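Kitchen table rescue and a few other things I do on a slow Sunday

28 Jan 2018

I had a whole list of jobs for this morning and did one of them, so you're getting the tips instead. Mostly wood, because that's what people keep writing in about, and then some odds and ends from the kitchen at the bottom.

White rings first. If somebody has put a hot mug down on a waxed or polished table and left a cloudy ring, don't reach for the sandpaper! A cloudy ring is moisture sitting in the finish and it will very often come out again. Lay a clean cotton tea towel over it (no print on it, please, I once ironed half a map of Cornwall onto a sideboard), set the iron to its lowest heat with the steam off, and go over the cloth for a few seconds. Lift, look, do it again. I've had rings go in three passes and I've had one that took most of an episode of something. If it hasn't shifted by then, try a dab of plain mayonnaise, leave it overnight under cling film and wipe it off in the morning. I know how that sounds. My aunt swore by it and I've come round to her way of thinking.

Black rings are another matter altogether. Those have gone down into the wood itself, usually from a plant pot or a wet tin, and you'll be stripping the finish back to get at them. I won't go into that today as I've only done it twice and made a mess of it once.

Dark tables deserve a section to themselves. I do love one, but they show everything — crumbs, fingerprints, the dust you could have sworn you wiped up after breakfast. The trick is to use far less product than you think. Most of the smeary tables I've been shown had nothing wrong with them apart from years of spray polish, one coat on top of another, until the whole surface went streaky.

To get that build-up off, mix a few drops of washing-up liquid into a bowl of warm water, wring your cloth out until it's barely damp and work along the grain a bit at a time. Dry each bit before you go on to the next. You'll be horrified by the colour of the water, I always am. If it still feels tacky afterwards, a little white spirit on a rag with the windows open will shift the rest, but try it underneath first where it won't show. 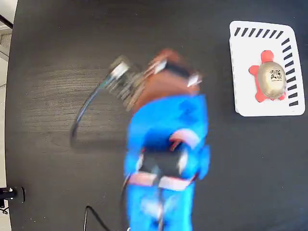
Once it's properly clean, leave it alone for a day and then wax it. A soft paste wax, the thinnest coat you can manage, on with one cloth and buffed off with another after twenty minutes or so. Twice a year is plenty. I use Stadumon dark wax, which I get in the 900 g tin because it works out cheaper, and I've been on the same tin for longer than I'd like to admit. Any decent dark furniture wax will do the job. Just don't put a pale wax on a dark open-grained wood, as it dries white in the grain and you'll be picking it out with a cocktail stick. Ask me how my February went last year.

Little scratches on dark wood: rub a walnut half over them, warm the spot with your finger, wipe. For anything deeper get a wax filler stick, and buy one shade darker than you think you need. Abundio Tovar taught me that when he was restoring chairs in the unit next to my old workshop, and he was right about it, and about most things except coffee.

Now drawers. If yours have started sticking, rub the end of a plain candle along the runners and along the bottom edge of the drawer sides. Soap works too but it goes gummy in a damp kitchen. If it only sticks in wet weather, please don't plane it! Wait for a dry spell and have another look, or you'll have a drawer that rattles all summer.

Wobbly table legs are nearly always a loose bolt at the corner bracket. Turn the table over onto a blanket (get somebody to help, they're heavier than they look) and tighten all of them a bit at a time, going round twice. If a screw just spins in its hole, pack the hole with matchsticks and wood glue, snap them off level and put the screw back in the next day.

Some kitchen bits, in no order:

Wooden spoons that have gone furry want a light sanding with fine paper and a wipe of food-safe mineral oil. Olive oil goes rancid, don't use it.

A chopping board that smells of onion — coarse salt, half a lemon, scrub, rinse, stand it on its edge to dry. Lying it flat is how they warp.

Burnt saucepan: cover the black with water and a big spoonful of bicarb, simmer for ten minutes and let it go cold before you scrape. Not for aluminium, though, bicarb turns it dark.

Squeaky cupboard hinge, a smear of petroleum jelly on the pin. Lasts longer than spray oil and doesn't drip down the door.

Stuck jar lid, put a wide rubber band round it and twist.

Several of you asked about getting candle wax out of a tablecloth and I've still got that to write up, with the brown paper and all the rest of it. It'll be next time, along with the descaling one.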